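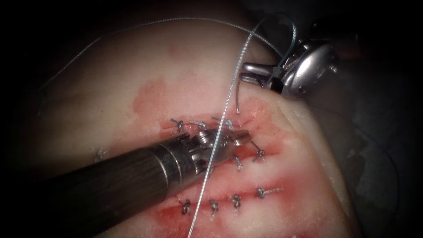
Surgical Skills Department, Zistomholm

Staff Blogs > Personal > Sleep

Oct 6, 2021

Quick one before my shift. I keep saying I'll write this up properly and I keep not doing it, so you get the version typed with my coat on.

Sleep. Mine has been terrible. Not newborn-baby terrible, I have no excuse like that, just the slow kind where you wake at an ugly hour, look at the ceiling, do the math on how long until the alarm, then do it again. Went on all spring and into the summer. I figured it was the news, then the heat, then the neighbor's dog. The dog moved away in July. Still awake.

A couple of people asked what I ended up doing after I mentioned it over lunch and then had to run. So. Sleep restriction. Horrible name. The idea is you spend less time in bed, which sounds insane when you're already tired, and it felt insane too. You work out how much you really sleep on a normal night, and you only let yourself be in bed for that long plus a bit. Same wake time every day, weekends too. No naps. No lying there "resting." If you're awake for a while you get up and go sit someplace dull until you're sleepy again.

I did it through the sleep clinic over on the Nnaji side of town, with a referral from my regular doctor. Please do it with someone. If you drive a lot or have seizures or bipolar or anything like that it may not be for you at all, and they asked me a long list of questions before they let me start. I nearly skipped that part and did it off a forum. Glad I didn't.

The diary

You fill out a diary first. Paper, one line per night. Time you got in bed, time you think you fell asleep, wake-ups, time you got out. I hated it for the first few days and then I sort of liked it. They tell you not to look at the clock, just guess in the morning. My guesses were a mess. I'd write down that I had been up half the night and then realize I could remember three different dreams.

I was already using Bemano on my phone and thought I could just send them that. Nope. The clinic wanted the paper one. The app had me at a sleep score of 26 one night and I walked around all day feeling like a ghost, when up till I saw the number I'd felt okay. Pretty good even. I'd had coffee and was whistling. So I took it off the phone. Might go back someday for the alarm sound, which I miss, it was a nice sort of marimba thing.

First week

Bad. I won't pretend. My bedtime got pushed so late that I ran out of things to do. I cleaned the oven. I read a whole book about canals. I sat on the kitchen floor because the couch was too dangerous. My eyes burned by dinner, I was short with everybody, and I took the bus instead of driving, which they had told me to do and which I'd planned to ignore until I nearly walked into a door.

The getting-up-in-the-night rule was the hardest for me. Bed is warm. The hallway is not. I put a blanket and a lamp in the corner chair ahead of time so there was less to argue with myself about. Also a puzzle book, one with really easy ones. Don't bring your phone. I brought my phone twice and read about shipwrecks until it got light.

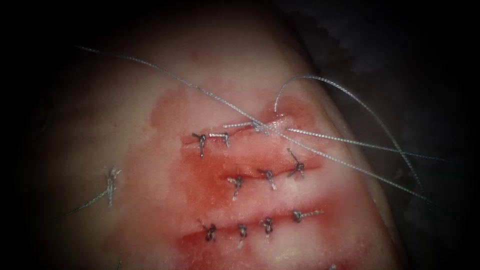 Then somewhere in the second week it just started working on the falling asleep part. Out like a light, most nights. Still waking early but not for as long. By the third I was getting a straight run of some seven hours on a good night, and I hadn't had that since I don't know when. They let me move bedtime earlier in little steps. You have to earn it off the diary. I got greedy once and moved it a whole hour by myself and paid for it for days.

Stuff that didn't help me, your milage may vary:

Magnesium. Did nothing either way.

The Clonel pillow. So expensive. Shaped like a peanut. My neck felt the same and the cat has it now.

Lavender anything. Makes me sneeze.

Going to bed early to "catch up." This was my whole strategy for years and I think it was making it worse. I'd be in bed forever and asleep for a fraction of it, and the bed turned into the place where I worried.

Stuff that did help besides the main thing: a walk outside as soon as I'm up, 30 minutes if I can, even in drizzle. Coffee cutoff at noon. I fought that one hard. Writing tomorrow's list on a scrap of paper after dinner so it isn't in my head at night. And telling my family what I was doing, because otherwise you look like a person who has lost it, sitting under a lamp in a parka.

The mood thing

I'd been kind of flat for months and I'd put it down to, I don't know, my personality. Getting older. I wasn't crying or anything, I just didn't want to call anyone back. Music was annoying. That has lifted a fair amount. I asked at the clinic whether it was the sleep causing the mood or the mood causing the sleep and the answer was basically both, it goes around in a loop, and you can grab it at whichever end is easier to reach. I'm also seeing someone to talk to about the rest, starting in November, first opening they had. The wait is long everywhere so if you're thinking about it get on a list now. You can always cancel.

I had a bad patch last week. Awake two nights running and I went straight back to old habits — lying there bargaining, the phone, a nap on the bus that took me past my stop and out to the depot. Old me would've decided the whole thing was a failure. I called the clinic and they said it's normal, go back to the tighter schedule for a bit, keep the wake time no matter what. Did that. Seems to be settling again. We'll see.

A few people wrote to ask about melatonin. I don't know enough to say, ask a pharmacist, I only took it one time on a trip and had a dream about tax forms.

And shift people — I know. The fixed wake time doesn't work if your schedule rotates. I asked about that too and was told there's a different version for rotating shifts, but I didn't get the details and I don't want to make something up. I've got a follow-up visit soon, will ask again and post what they tell me. Remind me if I forget. I will forget.

OK the bus is in a few minutes and I can't find my badge. More later, probaly with the diary template if I can get the scanner to behave.

Recent posts
Why I quit the afternoon nap
Packing a lunch that survives the staff fridge
Three books I fell asleep reading
Waiting lists and what to do while you're on one
Bus route changes, a complaint

Contact the web desk | Copyright Surgical Skills Department, Zistomholm | Back to top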